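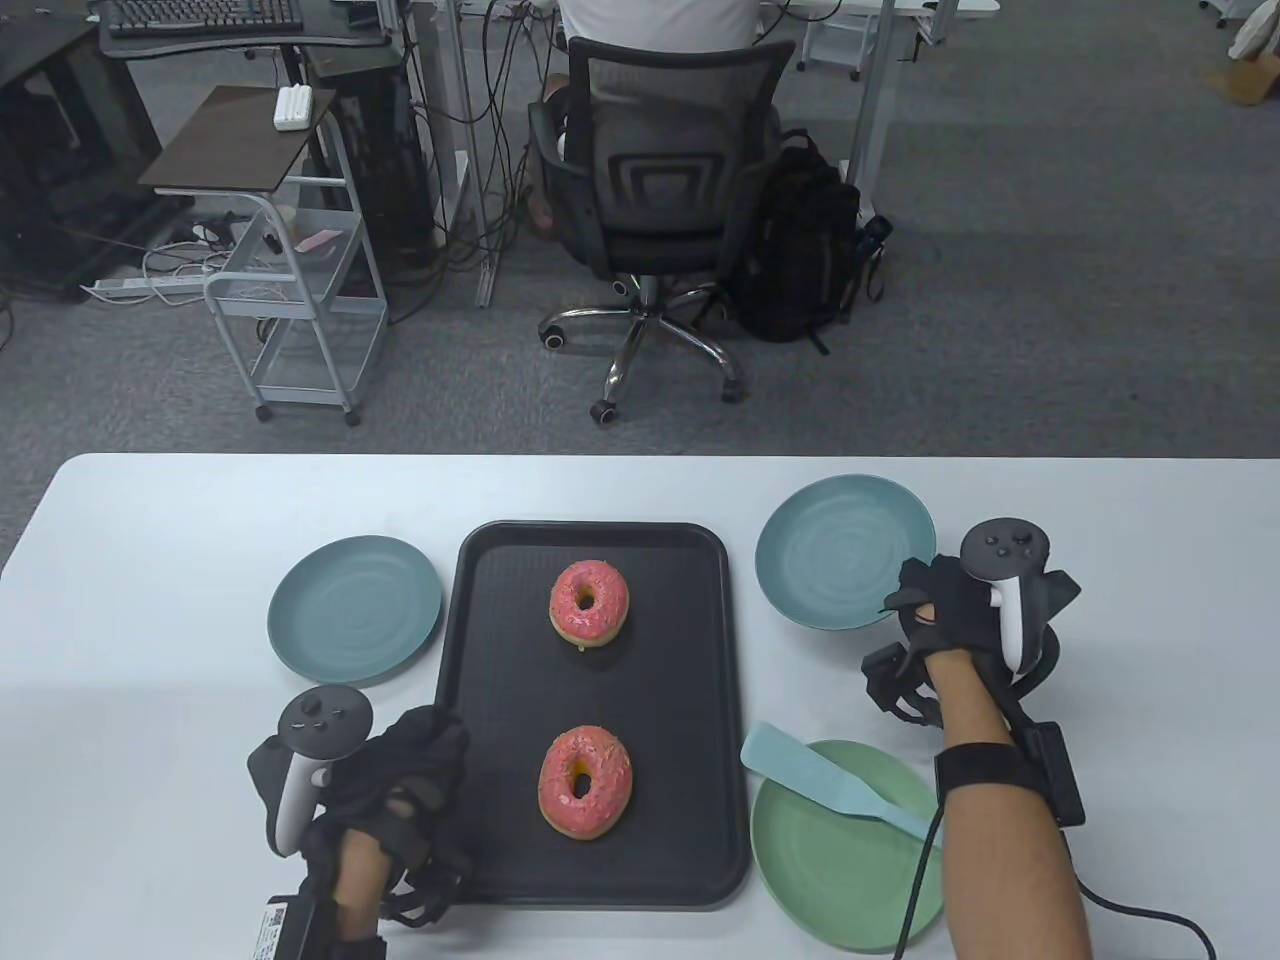 3. Serving from a shared tray

3.1 Task and items

The serving task followed the table-setting task and used the same table. It was chosen because it is short, most adults have done it at home or at work, and it can go wrong in ways that are easy to score. Food is moved from one shared tray to separate plates, and the person serving decides which plate to fill first, which side of the tray to begin from, and whether to pick up a utensil or use the fingers.

The items came from the Jillwood set, a group of everyday kitchen and table pieces that we had already used in the storage study. We kept to things that can be bought in most housewares stores and left out anything with a lid, a lock or a moving part. Pieces that got scratched or bent were replaced with the same model in the same color. Glass was left out after the pilot, as people handled it more slowly than they said they would at home.

Iced food was preferred to plain food. A bread roll can be turned over, dropped on its side or pushed across a tray with no visible change, and the scorer then has little to go on. Icing and sprinkles mark easily. A touch on the top surface leaves a dent or a bare patch, and what comes off stays on the utensil, the tray or the plate.

3.2 Layout

Figure 2 gives one layout, with two pink-frosted donuts on a black tray and three round plates set around it. Two of the plates are teal-blue and the third is pale green, with a light blue plastic spatula lying across it. The tray was placed first in every layout and the plates were fitted around it. We did not mark positions on the white tabletop. Tape had been tried in the pilot, and people lined the plates up with it instead of putting them where they wanted them.

There were more plates than pieces of food in some layouts. This was meant to leave a choice open. A person who is given one plate for each piece will fill them all, and the order is then the only thing left to record. With a spare plate, people also had to decide which one to leave out, and whether the plate that held the spatula was a serving plate or a rest for the utensil. We gave no instruction on this point. When asked, the session leader repeated that the food should end up on plates, ready to be handed to guests.

The plates differed in color so that the scoring sheets could refer to them without left and right, which had caused errors in the storage study. Color was not treated as a condition.

3.3 Handling of smooth pieces
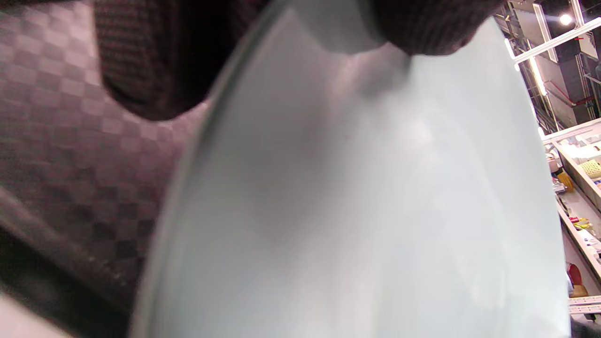 Hard, smooth surfaces give the fingers little to hold, and the way a person copes with that depends on how much of the piece has to be lifted at once. For large pieces, the edge is the usual place to start. A broad surface can also be steadied with the flat of the hand while the other hand does the work. Both methods were accepted and scored alike. We recorded a slip only when a piece moved out of the person's control, and did not record small shifts of grip.

Clothing was left to the participants. We had considered asking for short sleeves, as a loose cuff can drag over icing, but people serve food at home in whatever they have on. Contact between clothing and food was noted in the margin of the sheet and did not lower the score.

3.4 Scoring

A total of 61 participants took part in this task and 173 transfers were scored. A transfer began when the food left the tray and ended when it was released on a plate. Each was rated on the Brincombe checklist, which has 6 items: full support under the food, top surface intact, no contact with the tray rim, food clear of the plate rim, utensil returned to a resting place, and no food left on the table. An item was passed or failed, with no half marks.

Two scorers worked from the same records and did not discuss them until both sheets were complete. Most disagreements concerned the second item. A few missing sprinkles could have been missing from the start, and one scorer was stricter than the other in treating them as damage. We settled this by passing any piece on which the icing itself was unbroken. The utensil item also needed a rule. A spatula laid back across a plate was passed, provided that the plate held no food, and one left with its blade directly on the table was failed.

Transfers that were stopped and started again were scored as one. If the food was put back on the tray and a different piece was taken, the first attempt was dropped from the analysis.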